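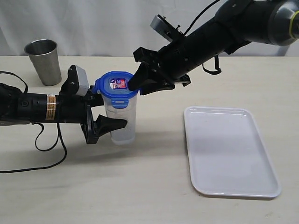 Photo: Bondico

Caring for Records, Discs and Tapes at Home
Stundenstead Music Library, Household Advice Pages
Revised October 13, 2024

The Library receives many inquiries from residents who own heavy music on vinyl, compact disc and cassette and wish to keep it in good order. The following guidance applies to collections of any size.

Shelving
Records should stand upright, with enough support that they do not lean. Do not stack them flat. A shelf of 500 LPs is very heavy, and bookcases intended for paperbacks may bow under the load. Fix tall units to the wall. Keep all shelving away from radiators, fireplaces and direct sun.

Gatefold and box editions
Thick gatefold jackets put pressure on their neighbors. Leave a little slack on the shelf, and store box sets on the lowest level. Discs may be kept in a separate inner sleeve behind the jacket to prevent seam splits.

Cleaning vinyl
1. Remove loose dust with a carbon fiber brush before each play.
2. For a deeper clean, apply a record cleaning fluid to the grooves and wipe with a soft cloth, following the curve of the groove. Keep the label dry.
3. Stand the record in a clean rack until fully dry.
4. Return it to a new inner sleeve. Old paper sleeves shed fibers and should be discarded.
Household glass cleaner must not be used on any format.

Black matte jackets
Matte covers, common on black and doom metal releases, show fingerprints readily. Handle them by the edges and use a clear outer sleeve. Do not rub marks with a damp cloth – the ink may lift. A dry microfiber cloth, used lightly, is sufficient.

Cassettes
Demo tapes should be wound fully to one end and stored upright in their cases. Keep them well clear of loudspeakers. Tapes that have not been played for many years should be wound forward and back once before listening.

Compact discs
Wipe from the center straight out to the edge. Cracked jewel cases should be replaced promptly; the broken hinge pieces scratch discs.

Listing a collection
A simple written list is useful for insurance. Record the artist, title, label, catalog number and condition. The Nososen branch lends a printed ledger with space for 602 entries. Loans are for 14 days and may be renewed once at the desk.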